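Ticket 1407-B
Queue: Interiors and Fittings
Site: Hunbridge, folding booth
Status: Open, awaiting parts
Opened: 16 December 2022

Reported fault
Wallpaper lifting at the left rear corner of the booth, lower third. Second, separate complaint: creases left in garments after folding on the booth floor. The two were logged together and have been kept on one ticket because both involve the same corner.

Fittings
Wallpaper: Wundilico, sky blue with white grid and flowers, paste-the-wall type, fitted to back, left and right walls in November.
Corner posts: aluminium, silver.
Floor: marble-pattern surface with thin metal trim on the edges.
Cell width at back wall: 650 mm between posts.

Log

Entry 1. Checked the paper along the left post. The edge comes away from the wall for 54 mm, starting just above the floor. No tear. Paste behind it is powdery and brushes off. Right post checked the same way, edge sound along its full height.

Entry 2. Re-pasted the loose section with Whitlock border adhesive, rolled it, left it overnight. Held the next morning. Lifted again by the following afternoon, slightly further up than before.

Entry 3. Considered whether the post was out of line and pulling the paper. Measured from the post to the wall face at three heights. All three match. Post ruled out.

Entry 4. Looked at how the corner is used. Laundry is tipped onto the left side of the floor and anything not being folded gets pushed to the back, where it sits against the paper. Some of it arrives from the dryer before it has finished its cycle. Damp cotton against fresh paste would account for the powdering and for the fault coming back. 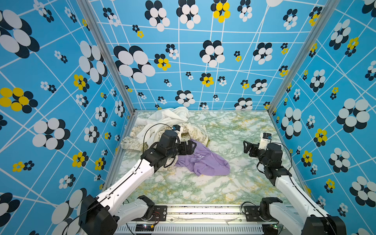
Entry 5. Asked for the back left corner to be kept clear for a week, with waiting items stacked on the shelf outside the booth. Re-pasted as in entry 2. No lifting after four days, then a small bubble at floor level. Improved but not fixed.

Entry 6. Creasing complaint. Mostly affects printed cotton and T-shirts. Ran a flat shirt along the floor trim by hand: the fabric catches at the front left, where one length of trim stands proud of the surface. Pressed it down and it springs back. Fixing underneath is probably loose. Does not explain creases in items folded in the middle, which look to me like the result of leaving things in a heap until they are cold — shake out and fold straight away.

Entry 7. Query from site: can the paper be swapped for plain? The pattern makes no difference to either fault. If it has to be replaced, the left wall would need a full drop, as the grid lines will show any join that is not square. One roll of the same batch remains in the store, shelf 564. Check the batch label before opening.

Parts requested
Clear corner strip, Stosau, self-adhesive, one length, cut on site.
Trim screws, short, one packet.

Actions outstanding
Fit the corner strip over the left rear joint once the paste has cured.
Lift the front left trim, clean out the channel, refix.
Site to confirm that damp items go back in the dryer before they reach the booth.

Note for whoever picks this up: do not use the heat gun on the bubble. It was tried on the test board and the blue turned dull — the mark did not come out.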